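Predmont workshop, table notes, July
Started 9:40

Continuing with the cubes and the white table. Leonie Vogler asked me to write down how the table is prepared, so that the next person does not have to guess like I did last week.

First the surface. I cleaned it with warm water and a drop of dish soap, then a second time with only water. The spray from the cupboard leaves a film, and after the film dries the cubes slide differently on one half of the table. I lost a morning with this. Please do not use the spray on the white top, it is good for the shelves.

The tape: one short strip of black, put flat, near the middle. It is our mark for the center. I pressed it down with the back of a spoon because the corners wanted to lift. If the corner lifts even a little, a cube catches on it and tips. Old glue I removed with my thumb, slowly. A blade is faster but it scratches — there are already two scratches near the window side, and one of them is mine.

Cubes: I use the yellow, the green and the red. The blue one from the Nurkari box is in the drawer, it has a dent on one edge and does not stand well against a neighbor. I weighed the three good ones together with the lid of the box and wrote 197 g on the lid, so it can be checked again later. Without the lid I did not weigh. I should have done it, will do it next time. 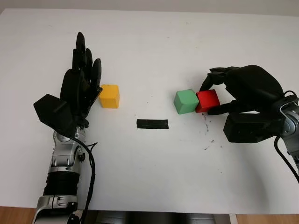 The order for the day was yellow alone on the left, green and red together on the right with their sides touching. When I push two cubes together by hand they often close at one corner only, and you see a thin wedge of light between them. My solution is to lay the steel ruler behind both, push gently until they are flat on it, and then take the ruler away upward, not sideways.

Light: ceiling lamps on, blind down. With the blind up the table becomes too bright before noon and the top of the yellow looks almost the same as the white. Godoy paint for the wall was discussed again. I think the gray is fine and we should leave it as it is.

11:15 — went through page 89 of the old notebook to compare. There the tape was longer and placed more close to the wall, so the distances from that page can not be used for our layout. I put a pencil note in the margin.

Still open:
Order one more roll of the black tape (Keltusel, the narrow one, shelf 602).
Ask Leonie if the dented blue can be sanded or if we replace it.
Weigh each cube alone.
Find who has the short ruler. The long one is uncomfortable for this work.

Stopped 12:30, cubes left on the table, lamps off.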